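Visit to the Starko skincare works, Trurnholm

We went over to Trurnholm in October for the Starko open day, as we have used their cleansers and peel neutralisers in the salon for six years. The tour started at 10am in the mixing hall, where the gel bases are made in steel vats. One batch fills 2284 bottles, and each batch is held back until the lab has checked its pH.

The lab was smaller than I expected. Staff there showed us the Jekton peel at three strengths and let us try the mildest on the back of the hand. It tingled for a minute and left no redness on any of us. 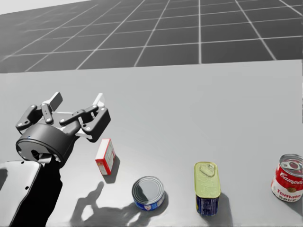
After lunch there was a talk on aftercare - mostly sunscreen, and how long to leave between treatments. The new Onu mask comes out in spring. It goes on cool and peels off in one piece, and the trade price is £76 for a case.

The day had 294 visitors booked, so the queue for the shop was long. Parking is free but fills up by half past nine. We came back with two cases of cleanser and a tub of the mask to test on staff first.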